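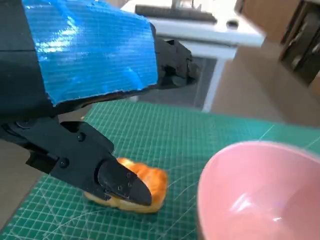

Can you get from Curken up to the Haritz hut and back in one day without a car?

Take the first 757 bus from Curken to the Ortuño bridge, walk up the marked trail, and catch the last bus down at six. The climb is 13 kilometers there and back, so give it a full day.

Home | Trails | Huts | Buses | Ask | Search
Last updated 12 July 1999

More detail from the asker: we'll be there the first week of September, two adults and a ten-year-old who likes walking but hates ladders. Is the upper part okay for kids, and is there anywhere to eat?

Second answer

Oh, you are going to love this one! The hut sits right at 2000 meters and the last half hour is all open meadow with the glacier straight ahead. No ladders on the main trail – those are on the Doswood side, so turn left at the fork and stay left. There's one stream crossing on flat stones, and it's low by September. The hut does soup, bread and a plum cake that I have walked up for twice in one week (cash only, bring small bills). Sit on the west side of the terrace if you can.

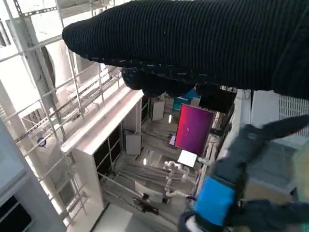
Gray shelving rack, with a round blue sign on one of its rails.

Third answer

I went years ago and it was nice. Bring a jacket.

Reader comments

We did it with our two kids last summer and it was the best day of the trip! Marmots everywhere above the tree line. The terrace seats nearly 100 people and still fills up by noon, so eat early.

Does the bus take dogs? The sign at Curken station only has times on it.
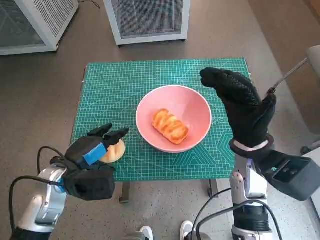
Dogs are fine on the bus with a half fare ticket, but keep yours on a leash past the fork, there are cows up there until the end of the month. And please try the Doswood side someday without the ten-year-old – the ladders are short and the view is even bigger!

Thanks all, we're booking Curken tonight.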